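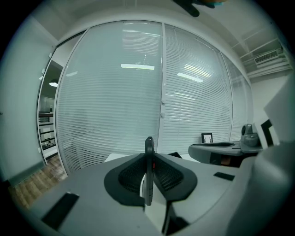
Skavthorpe sign Anozie for two seasons

Osaze Anozie is a Skavthorpe player. The 27-year-old striker has put his name to a two-year deal and will wear the number nine shirt, free again after last season's clear-out up front. It is the signing supporters have been asking for all spring, and what a good one it looks!

Anozie comes from Kornura, where he scored 35 league goals in three seasons and took most of the penalties as well. He is quick over the first few yards, strong in the air and a real nuisance at corners. Anyone who stood behind the goal for last October's cup tie will remember him well enough. He scored both for Kornura that night, the second a header from the edge of the six-yard box that went in off the bar, and got a round of applause from the home end when he was taken off.

Head coach Selina Prantl had wanted him for a while. "We asked in the winter and were told no, so we asked again," she said. "Osaze makes defenders turn round and run towards their own goal, and we didn't have enough of that last year. I also like how he works when the other side has the ball."

The player himself sounded every bit as keen. "I've always enjoyed playing here, even as a visitor – it's a noisy little ground and the pitch is lovely," said Anozie. "I spoke to Selina twice on the phone and that was enough for me. I just want to get going now."

The fee has not been given out. Kornura keep a share of any future sale, and young midfielder Cheng goes the other way on loan until the end of the season. He made his first-team debut in the spring and should get far more minutes there than he would have had at home.

There may be more to come. Skavthorpe are still looking for a left-back, and the club is in talks with Brilleo over a defender who spent the second half of last season on the bench. Goalkeeper Tom Wei is expected to stay, with a new contract on the table – very good news if he signs it.

Anozie joins his new team-mates for the first day of pre-season training and could play in the opening friendly, at home to Brilleo. Tickets are on sale at the ground, and under-12s get in free with an adult.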